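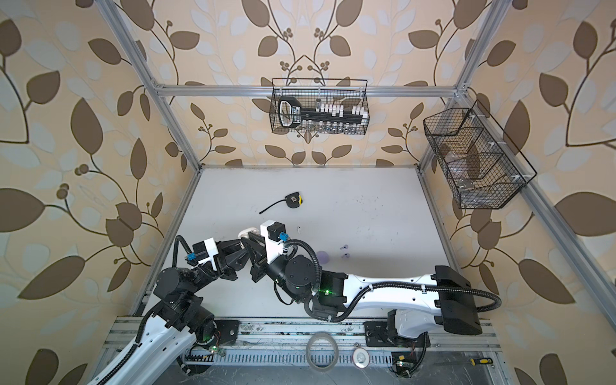
A leaf-and-vine paper run across the back wall and around onto the sides.

How to Hang Large-Pattern Wallpaper in a Small Nook

By Elmarie Mofokeng
Updated Monday, August 1, 2022

I've had a soft spot for big, leafy wallpaper ever since my aunt papered her downstairs bathroom with it, and I have spent a good part of my adult life talking friends into trying it in small spaces. People worry that a large print will swallow a little nook whole. Sometimes it does feel like a lot on the first evening, when you're tired and there's paste in your hair, but give it a week! A desk alcove, a window seat, the recess where the old pantry shelves used to be: these are lovely places for a pattern you might not be brave enough to put around a whole living room.

They are also a bit fiddly to paper. A small nook has corners everywhere and not much elbow room, and a large pattern makes every crooked cut easier to spot. So I'm going to take this slowly. If you've papered before, feel free to skip down to the part on corners.

What you'll need

Wallpaper, all from the same batch (check the number on every label)
Paste, if your paper isn't prepasted
Wallpaper primer
Lining up tools: a level or a plumb line, a pencil, and a tape measure
A smoothing brush or a plastic smoother
A sharp snap-off knife and far more blades than you think is reasonable
A wide putty knife to use as a cutting guide
A seam roller
A bucket, a couple of good sponges, and old towels
A sturdy stepladder
A drop cloth

I use Skimar paste for nonwoven papers these days, and I buy it at Junusik, the little paint and paper shop in Evovholm where they let you take a long sample home over the weekend. Any paste that your wallpaper maker recommends will do nicely. Read the leaflet that comes with the roll, even if you've done this before. Papers differ more than you'd expect, and the leaflet will tell you whether the paste goes on the paper or on the wall.

Ordering enough paper

Look for the pattern repeat on the label. This is the distance from one spot on the design to the next place where that same spot turns up again, going down the roll. A small floral might repeat every few inches. A big trailing vine can go a very long way before it starts over, and every bit of that distance matters when you're working out how much to buy.

Measure the height of your wall and add 4 inches for trimming. Then see how many full repeats it takes to cover that height, rounding up. Multiply that out, and you have the length you'll use up for each strip, waste included. Divide the usable length of a roll by that figure and drop the fraction, and you'll know how many strips you can get from one roll. I do this on the back of an envelope and then do it all over again the next morning with coffee, and I'd say I catch a mistake about half the time.

Then buy one more roll than the sum tells you. I know it stings. But a later batch may be a shade off, and you'll be so glad of the spare when somebody drags a chair against the wall.

Look at the label for the kind of match, too. With a straight match, the design lines up directly across from strip to strip. With a drop match, every second strip is shifted down, usually by half the repeat. Drop matches look wonderful with branches and vines, since the eye wanders along diagonally instead of catching on rows, but they do use more paper, and it's easy to cut a strip the wrong way while you're chatting.

Getting the walls ready

Nobody's favorite part, I realize, but the paper will only ever be as smooth as what's under it. Take off the switch plates (with the power off at the breaker, please) and pull any nails or old shelf brackets. Fill the holes, let the filler dry all the way through, and sand. Run your palm over the wall with your eyes closed. Your hand will find little ridges that your eyes slide right past.

Wash the walls with a mild soap and rinse them well, especially if the nook is anywhere near a kitchen. Let them dry overnight, then roll on a coat of wallpaper primer. Primer gives the paste something to grip, gives you a bit of slide when you're nudging a strip into place, and makes the paper much easier to take down someday. If your paper has a pale background and your wall is dark, have the primer tinted close to the paper's ground color. A dark wall has a sneaky way of showing through at the seams.

Finding your starting line

In a big room you'd often begin beside a door or behind it. In a nook, begin in the middle of the back wall, where everyone is going to look. Hold the roll up against the wall and move it side to side until you like where the main part of the design falls. Some people want a big motif right in the center. Others like a seam in the center so that the pattern spreads evenly both ways. Step back as far as you can before you decide, and look at it sitting down if it's a place you'll be sitting!

Look at the height as well. The top of the wall is where the design begins for anyone walking in, and a large leaf sliced off just below its tip looks a bit sad. I like to slide the paper up and down until something whole lands near the ceiling line.

Once you're happy, draw a light vertical line with the level. Use the level even if the corner looks perfectly straight to you. Corners in houses rarely are, and a strip that leans a hair at the start will be leaning a good deal more by the time you reach the side walls. Use an ordinary pencil, never a pen, which can bleed through the paper later on.
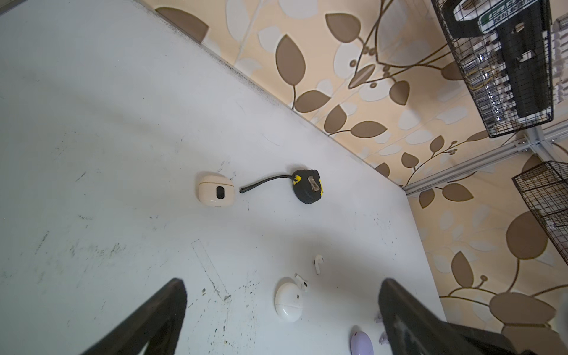

Measure the wall in more than one spot, by the way, left and right and middle, and go by the tallest figure. My own breakfast nook is 2 inches taller on one side than on the other, and I only learned that after I'd cut my first strip to the short side. That strip now lines my sweater drawers, where it looks very pretty.

Cutting and booking

Roll out your paper face up on a clean, flat surface and cut the first strip with your trimming allowance included. Leave it there and unroll the next length beside it, sliding it along until the design meets, before you cut that one. Pencil a number on the back of each strip, with a little arrow pointing toward the ceiling. A leafy pattern can look surprisingly sensible upside down.

If your paper is the kind you paste, brush or roll the paste on evenly, going right out to the edges. Fold the ends in toward the middle, pasted side to pasted side, without creasing the folds. This is called booking, and it lets the paper soak and relax before it goes up. The leaflet will tell you how long to wait. Set a kitchen timer, and give every strip the same wait, so that they all stretch by the same amount and your pattern keeps matching from top to bottom. For a paste-the-wall paper you skip all this and simply roll the paste onto the wall, a little wider than the strip you're about to hang.

Hanging the first strip

Unfold the top of the strip and hold it up to your pencil line, letting the extra lap onto the ceiling. Don't press hard yet. Slide it with flat hands until the edge sits right along the line, then brush down the middle and out toward the sides. Unfold the bottom and carry on down.

Small bubbles will usually settle as the paper dries, so leave those be. Big ones need lifting: peel the strip back from the nearest edge and lay it down again. It feels alarming the first time, but wet paper is more forgiving than you'd think as long as you don't tug on it.

To trim, press the putty knife into the angle where wall meets ceiling and run your blade along it. Keep the blade against the wall when you move the putty knife along, so the cut stays in one piece. Snap off a fresh blade after every strip, or sooner if you feel it drag. Wipe the paste from the ceiling and baseboard straight away with a damp sponge, and rinse that sponge often.

Matching the next strips

Work outward from the center, first to one side and then back to the other. Match the pattern at eye level and let any tiny drift end up near the floor. Bring the edges together so they just kiss, with no overlap. Wait 20 minutes, then go over the seam lightly with the roller. If paste squeezes out, you're pressing too hard. Skip the roller altogether on embossed papers and dab with a sponge instead.

Turning the corners

Never try to wrap a full-width strip around an inside corner. Measure from your last strip to the corner at the top, middle, and bottom, take the largest of those, add a half inch, and cut your strip lengthwise to that width. Hang it so the extra sliver turns the corner. Then draw a new vertical line on the side wall and hang the leftover piece to that line, lapping over the sliver.

You'll lose a tiny bit of the design in the overlap. With a busy print it really doesn't show, and I promise you'll stop looking for it in a day or two. If the paper is vinyl, use a vinyl-over-vinyl adhesive in the lap, or it will lift.

Drying and looking after it

Keep the heat low and the windows closed while everything dries. A fast draft can open up the seams. Give it a couple of days before you push furniture back or put up a shelf. If a seam does lift later on, work a little seam adhesive under it with a small artist's brush, press it closed, and wipe off the extra.

Keep the leftovers rolled up, never folded, with the label tucked inside, and write the name of the room on the label while you still remember it.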